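Über uns

Die Carnitz Rohstoffprüfung mit Sitz in Kütt untersucht Lieferketten im Bauxit- und Erzbergbau. 25 Beschäftigte prüfen Abbaurechte, Waldflächen und Einleitungen in Gewässer. Die Befunde liegen in der Datenbank Viduveo, derzeit zu 209 Konzessionen.

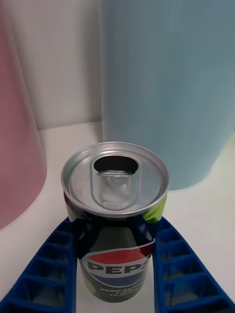 Bauxitgruben erfassen wir nach Fläche, Abraum und Abstand zum nächsten Schutzgebiet. Der Nachweis reicht bis zum Endprodukt — bei einer Getränkedose aus Aluminium werden Deckel und Aufreißlasche gesondert geführt. Prüfberichte erscheinen jeweils im März.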